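I finally finished Druketti over the weekend, and my thumbs would like a word with whoever designed the last boss. If you missed it, it's the little farming-and-dungeons game from Ornivus, the same studio that made Bivska back when I still had free time. I loved Bivska (I played it through three times!), so I went in with my hopes way too high.

The first few hours are slow. You water turnips, you chat with the miller, you water more turnips. Then the well behind your house opens up and suddenly there's a whole cave system down there, and I stayed up until 2 a.m. with a lantern and 293 coins to my name, trying to find the way back to my own kitchen. That part is wonderful – the map never tells you quite enough, and the music drops out when you go deep.

What I didn't love was the shop. The good boots cost 400 coins, and you need them for the ice level, so I spent two whole evenings selling fish. Just fish. I was so sick of that fish song.

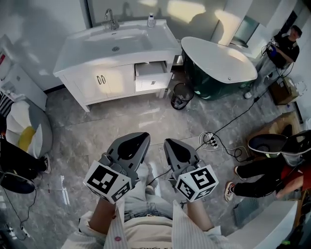 My sister says I did it all wrong and should have sold mushrooms, that she had the boots before she ever saw a fishing rod, and that the ice level is easy if you come in from the east side. She may be right. I went in from the west and fell through the floor a lot.

The ending got me, though. I won't spoil it, but talk to the miller before you go down for the last time. My final score was 2186, which the game calls "promising" – rude!

Next up is Dzene, the racing one with the snails. I've had it sitting there since June and the tutorial already made me laugh, so that's a good sign.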